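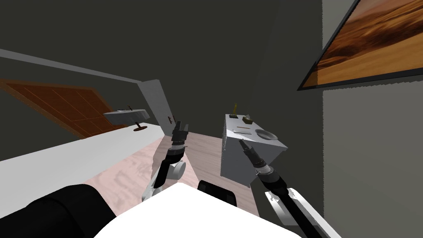
Fig. 1. Computer render, small room with a doorway and a cabinet, two robot arms in front.

Where Does All the Stuff Go? Storage and Floor Space in Shared Student Apartments
Final project report, Housing and Everyday Life
5 October 2018

Intro

Our project is on storage in small shared apartments. Main question was simple: when four students share a place that was laid out for a couple with a kid, where do their things end up, and what does that do to the rooms? We looked at one building, Kinnear, in the Puvville part of Clenotia. It's a ten minute walk from campus and mostly rented to students now. It wasn't built for students. The leasing office told us it was put up as family housing and the floor plans were never changed.

We picked this topic after one of us moved in there in May and couldn't find anywhere to put a vacuum cleaner. That was the whole starting point. The vacuum is still in the bathroom by the way.

The apartment type we studied is 737 square feet. Two bedrooms, one bathroom, kitchen open to the living room, short hallway. On paper that sounds ok. On paper each person gets half a bedroom and shares everything else.

What we read first

Not as much as we wanted. Course readings on housing density, the chapter on closets and the postwar house, plus some older home economics material from the library basement. The older stuff was more useful than expected. It has actual lists of what a household owns and how deep a shelf should be for it. Linens, brooms, preserving jars. Nobody we talked to has preserving jars but the idea of starting from the objects and working out to the room was good and we borrowed it.

Newer articles are mostly about getting rid of things. Not a lot of help when the thing is a winter coat and it's a place with winters.

Method

Three parts.

First, we drew the floor plan by hand with a tape measure and then redrew it cleanly. Leasing office plan did not match. The hallway is narrower than shown, and the plan leaves out the bump where the pipes go.

Second, walk-throughs. We visited apartments where the residents said yes, and marked on a blank plan where things were kept that had no storage of their own. Bikes, suitcases, drying racks, extra chairs, boxes still taped from the move. We did not open closets unless someone opened one for us. We did not write down anything about tidiness, that was a rule we made early and stuck to.

Third, short talks with residents, usually standing in the kitchen. No recordings. We took notes and typed them up the same night, or tried to. A couple of sets got typed up the week after and are thinner.

We wanted to do a diary part too, where people would note each time they had to move one thing to get to another. Dropped it. People forgot, and the ones who remembered got annoyed at us.

Findings: the hallway

Hallway is the worst spot and everybody knows it. It has the front door at one end and the bathroom door on the side, and both swing in. So any object on the floor has to fit in the part no door sweeps over. We shaded that part on the plan. It's a strip about as wide as a shoe rack, and in nearly every apartment it did have a shoe rack in it. On top of the shoe rack, mail. On top of the mail, helmets, keys, a frying pan in one case (returned by a neighbor, waiting to be put away).

Residents described a kind of shuffle. Person coming in has to wait for the person coming out of the bathroom. One said she listens at the door before she opens it. We found this pretty striking, it's a small thing but it happens many times a day.

The older home ec book says an entry should have hooks, a seat and a closed cupboard. Kinnear has a hook.

Findings: built-in storage

Each bedroom has one closet with a single rod and a shelf over it. Shelf is high. Shorter residents don't use it or they use it once, in the fall, for suitcases. With two people per closet the rod gets split down the middle and the floor of the closet turns into a pile that belongs to neither of them.

Kitchen cabinets are better. There's enough of them for one household's dishes. Problem is there isn't one household, there are four. Four sets of pots, more or less. In some apartments people had pooled everything, and in those the cabinets closed. In others each person had a shelf with a name taped on it and the overflow went on the fridge and from there onto the table.

So the same cabinets worked or didn't depending on whether the people knew each other before moving in. We did not expect storage to be about friendship but it sort of is.

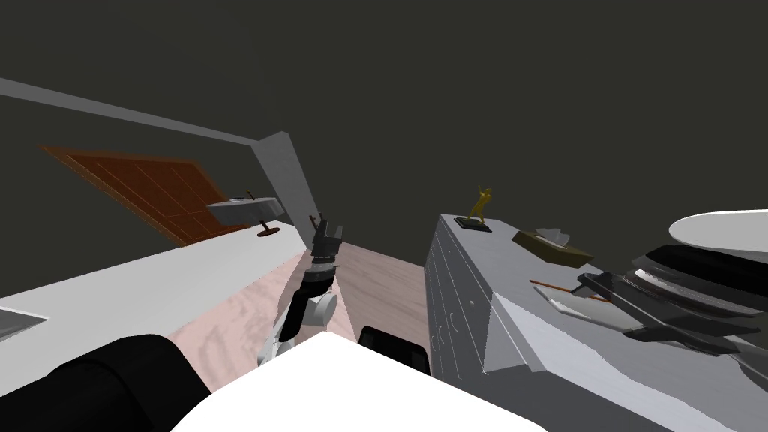
Fig. 2. Light-gray pillar standing near the middle of a room with dark gray walls. Rendered, robot arm in front.

Findings: fixed things in the way

Short section, but it came up enough that we want it in. Anything that can't move (pillars, pipe bumps, radiators, low beams) decides where the furniture goes, and then the furniture decides where the stuff goes. In Kinnear it's the pipe bump and the radiator. The bump sticks out just far enough that a standard bookcase won't sit flat against the wall next to it. There's a gap behind. The gap fills up. Ironing boards, folded cardboard, a poster tube. Residents called this "the slot" in more than one apartment, independantly, which made us happy.

The radiator is under the only living room window. You're not supposed to put anything in front of it. Everyone puts the couch in front of it. There is no other wall long enough for a couch. Some people pulled the couch forward to leave room for the heat and got a second slot.

We think fixed things should be on any plan that's shown to renters. They change the usable size of a room a lot more than the square footage suggests.

Findings: bought furniture

Most common purchase after a mattress was a shelf unit, and the most common shelf unit was the Skomevholm. Cheap, light, goes together with one tool. It's also deep, deeper than a book needs. So things go in two layers and the back layer gets forgotten. One resident found a whole set of course notes from the year before.

It's also passed down. People leave it when they move out and the next tenants keep it, so some apartments have several that none of the current residents picked. They sit where the last people put them. We asked why not move them and the usual answer was that they'd never thought about it.

Under-bed space was used by nearly everybody. Bed risers, flat boxes, drawers out of a broken dresser.

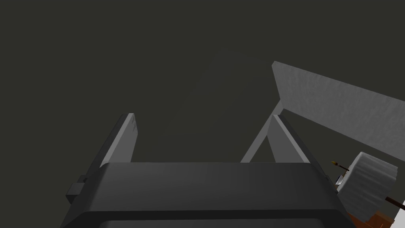

Going back to the question of who decides. In a family, somebody usually ends up in charge of where things live, fair or not. In a shared student place there isn't that person, and moving another person's box feels rude. So boxes stay. We heard some version of "it's not mine so I left it" over and over. A taped box in the living room can be there from move-in to move-out and be used as a table the entire time.

A few apartments had made rules. The best one we saw was a shared closet, where one bedroom closet was for everyone's coats and bags and the other was for everyone's hanging clothes. Took a long argument at the start according to them. But the hallway was clear and both doors opened all the way. We'd like to have seen more places do this, it costs nothing.

Problems with our study

One building. Mostly people who said yes to strangers walking around their living room, so probably the tidier ones or the ones who don't care. We visited early in the semester, when move-in boxes are still normal. Visiting again in spring would of been better and would show what clears out by itself.

Our measurements are good to the nearest inch at best. The tape was borrowed and the end was bent. We corrected for that on the second visit but not on the first.

Also we all rent. Hard to be neutral about landlords. We tried.

What we'd suggest

For the leasing office: turn the bathroom door around so it swings the other way, or put in a sliding one. Add a row of hooks. Put the pipe bump and radiator on the plan. Lower the closet shelf or add another under it. The office said they'd look at the hooks.

For residents: talk about pots before anyone buys pots. Share the closets by type of thing and not by person. Pull the old shelf units out from the wall once and see what's behind them.

For the next group that takes this topic, a second building with a different layout would help a lot. There's one across the street with outside storage lockers in the basement and we ran out of time to ask about it. Our blank plans and the shaded hallway drawing are in the course folder, use whatever you want.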